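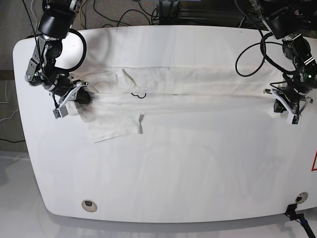
3. Garment Condition and the Folding Task

3.1 Choice of garment

The study is concerned with how plain cotton-type garments behave during household folding, and in particular with the creases that form before the first deliberate fold is made. White garments with little or no print or trim were chosen for all trials. A printed shirt offers visual cues, such as the edge of a design or a contrasting collar, that help a person find the center line. A plain white garment offers few such cues, and the shading along its folds becomes the main guide to where one layer ends and another begins.

Garments were obtained from two sources. The first was the linen exchange at Gosurcombe, which supplied items that had already passed through a number of domestic wash cycles. The second was a set of unworn items bought for the Dadari trials and washed before use. Small stains and discolored areas were accepted, provided that the cloth was not torn or stiffened. In total, 110 folding trials were carried out using 24 garments. Each garment was given a code on arrival and kept that code throughout the work.

3.2 Work surface

All folding took place on white tables with a smooth top. The use of a white surface under white cloth was discussed at length during the planning stage. It reduces contrast at the outline of the garment, and it made the later marking of edges slower than it would have been on a dark surface. It was kept for two reasons. Many household folding surfaces are pale, including bed linen and kitchen counters, and earlier work under the Tefera protocol had used the same arrangement, so that the two sets of results could be compared.

The surface was wiped and dried before each session. No cloth, mat, or padding was placed between the garment and the table.

3.3 Starting states

Each garment was presented in one of 6 starting states, ranging from fully spread to fully crumpled. The crumpled states were produced by lifting the garment at a single point, holding it clear of the table, and releasing it. The spread states were produced by drawing two opposite ends apart until the cloth lay in a band along the table, after which it was opened by hand if required.

Particular attention was given to the way in which cloth gathers when it is held at a single point. Under these conditions the fabric forms folds that run outward from the hold, closely packed near the point and wider apart as they move away from it. Where layers overlap, a thin white fabric looks darker, and this difference in tone was used during marking to separate a true fold from a shallow surface wrinkle.

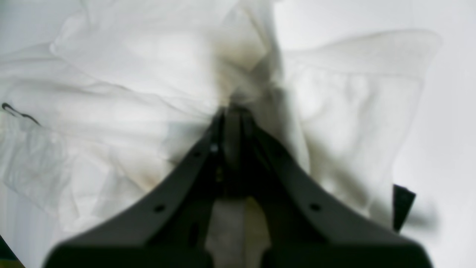 Figure 4. White fabric gathered at a single pinch point, with folds running outward from the hold.

The distinction between folds and wrinkles matters for what follows. A fold, as the term is used in this paper, brings one area of cloth over another. A wrinkle changes the surface without any overlap. Folds present at the start of a trial tended to persist into the finished bundle unless the garment was spread again, while most wrinkles were reduced by light tension along the length of the cloth.

3.4 Effect of tension

Drawing the garment out between two ends removed many of the folds that crossed the direction of pull. It had less effect on those lying parallel to it, and in some trials it appeared to deepen them. Long creases running the length of the band were the most common remaining feature and were recorded in the spread states as well as the crumpled ones. Heavier garments from the Gosurcombe group showed fewer of these creases than the lighter Dadari items, although the groups also differed in age and washing history, and no firm conclusion is drawn from the comparison.

3.5 Scoring

Finished bundles were scored on the Nallon scale, which runs from 0 to 6 and considers the squareness of the outline, the evenness of the layers, and the presence of trapped folds. Scores were assigned from above and then from one side. Where the two views led to different scores, the lower score was entered. Bundles that opened when lifted were scored 0 and retained in the analysis.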